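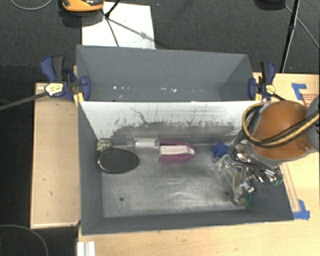 The Plelus gripper over a divided bin of mixed items.

Grimurus Puts Its Bin-Picking Kit on Sale, and Asks Buyers to Doubt It First

24 June 2021

Grimurus today opened orders for Plelus, a bin-picking kit made up of an arm, a linkage gripper and the Etim control software. The company is asking customers to test the kit on their own goods before they pay for it.

Bin picking has been promised to small warehouses for a long time, usually with a video of a machine lifting identical boxes out of a clean tray. Grimurus has made videos like that too. They sold well and led to returns, and the company would like fewer of both.

Plelus is tested on mixed items in a scuffed gray bin with two compartments, held at both ends by bar clamps. Some of the items are clear or see-through, and these remain the hardest part of the job. Shiny surfaces throw back glints, and a bin floor with cloudy reflections does not help. Crumpled items give trouble of another kind, as do things pushed up against a wall or a divider.

In the April trial at the Brimon test shop, Plelus was given 700 single picks of opaque, rigid items and completed 696. Readers should be careful with that number. The items were chosen by Grimurus, the lighting was steady and a technician stood by for the whole run. On clear and soft items the success rate fell to 70 percent. A packing line that handles mostly clear wrap should probably not buy this product yet.

The kit does not pack, scan or sort by label. It moves one item at a time from one compartment to the other. The company makes no claim that it will replace a worker, and it has no payback figure to offer, having seen too many of those written before anyone had plugged the machine in.

What Grimurus does offer is a trial. Customers may send a box of their own goods to Brimon, the worse the better, and will receive the full log of every attempt, with the failed picks left in. There is no charge for the first 2 boxes. Orders placed after a trial can be canceled at any time before shipping.

Plelus is available now in the United States. The bin, clamps and table are not included.

About Grimurus
Grimurus builds picking equipment for small warehouses and repair shops. Etim, its control software, is also sold separately.

Press contact: Grimurus press office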